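Betreff: Re: [Custus-Liste] Greifer links verliert Teile

Tín Quách schrieb:
> Nach dem Update ist der Fehler bei uns weg. 1.000 Zyklen am Teller,
> kein einziger Verlust. Von mir aus kann das Ticket zu.

Hallo Tín,

von mir aus nicht. 1.000 Zyklen mit immer demselben Teil sagen mir wenig. Wir haben bei Koniteck gemischt gefahren, Klebestift, Karten, Kleinkram, beide Arme am selben Teller.
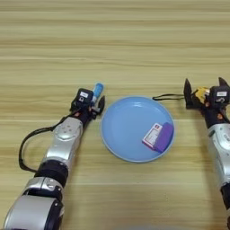

Bis Zyklus 139 lief alles sauber, dann meldete der linke Greifer "Teil gehalten", obwohl er leer war. Bis zum Abend kam das noch 3-mal vor. Im Log steht kein Fehler, und genau das macht mir Sorgen. 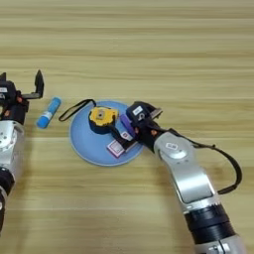

Die Erklärung von Hyvönen, die Kraftschwelle sei zu niedrig, überzeugt mich nicht. Dann müsste es rechts genauso auftreten. Dort hängt aber das kleine violette Teil zwischen den Fingern, während links der Greifer offen steht und der blaue Stift daneben auf dem Holz liegt. Ich tippe eher auf die Statusabfrage.

Kann jemand von Gomdale bitte die Rohwerte der Fingerposition mitschreiben? Bis dahin bleibt bei uns die reduzierte Geschwindigkeit drin.

Gruß
Henrik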